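Towel Folding Project — Final Report

So my project is on how towels get folded, and I had way more fun with it than I expected! I went with kitchen and cleaning towels over bath towels (mostly a space thing), and the first job was getting one stretched out by its corners.

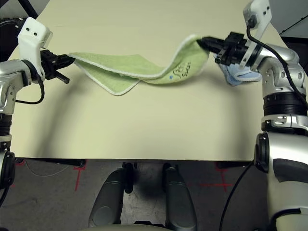 Last changed: December 8, 2025

The light green towel became my favorite pretty fast. Its pale border makes the edge easy to follow, but the middle sags and doubles over — so if you lay it down like that, you get a lump. My Ostoncombe notes from October say to pull the corners apart first and then lower the far edge. I tried it both ways and I agree with them.

Corners are where I lost most of my time. A twisted towel hides them, and one likes to flop out sideways while you're busy with another.

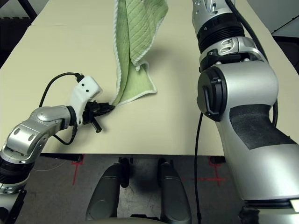 Fig. 2. Green towel hanging down to the tabletop, still twisted.

Jinlong Meng read my draft and asked why I never talked about thickness. Good point! Fuzzy pile doesn't want to crease, it just makes a soft round hump, so I added a second press to my steps.
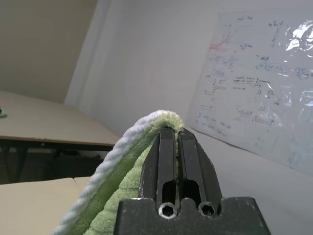

Fig. 3. The fold up close, with the thick pale border along the side.

Next I want to try the same steps on the Brollby dishcloths.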